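Support > Orders & Production > Tickets > Korine shop

Reading time: 2 min

Ticket 1613 - wallpaper mural panels, colour shift between rolls
Opened 14/09/2024
Status: open, waiting on print shop

Customer ordered 3 panels of the Cultero leaf mural, made to measure. Panels 1 and 2 fine. Panel 3 is noticeably greener, seam visible from the doorway. Not hung yet, only taped up to check. Good thing.

Checked first:
- order number same on all labels, yes
- batch code on the back: 1 and 2 match, 3 is different
- customer's lighting: daylight and ceiling lamp, shift shows in both

So the job was split over two print runs. Shouldn't happen with murals, there is a "keep together" flag for that. Flag was off. It was on when the order came in, I have the confirmation mail. Something switched it off between checkout and the print queue.

Asked customer to hold off on pasting and keep all the panels rolled, print side out. Return label sent for panel 3 only.
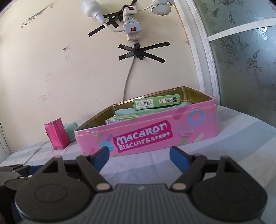 Kumaresan Devadiga: sending back one panel wont help. If you reprint 3 alone it's a new run again and you get a third green. Has to be the whole set, same roll, same day. We had this with the Kulkarni stripe in July and did it twice before anyone listened.

OK, agreed. Reprint of full set requested. Return label cancelled, customer can keep the old panels for test cuts around the window.

Flag problem. Tried to reproduce:
- test order, 2 panels, standard height: flag stays on
- test order, 3 panels, standard height: stays on
- 3 panels, custom height 2000 mm: still on
- same again but height edited after checkout: OFF

There it is. Editing the height rebuilds the order line and the flag goes back to default. Customer did change the height the same evening, it's in the history, I just didnt scroll far enough.

Workaround for now: any mural order with an edited height, open it and set the flag by hand before releasing to print. Put a note in the Candau queue too, they take the overflow and can't see our history.

Still to do:
- get batch code for the new set and add it here
- ask if default can be ON for all murals, cant think of a case where we'd want it off
- check open orders with edited height, havent started
- paste: customer asks if the tub she already opend will keep til the new set arrives. Lid tight, should do, but check with supplier before I tell her yes

Print shop not answering the phone, mailed them instead. Leaving open.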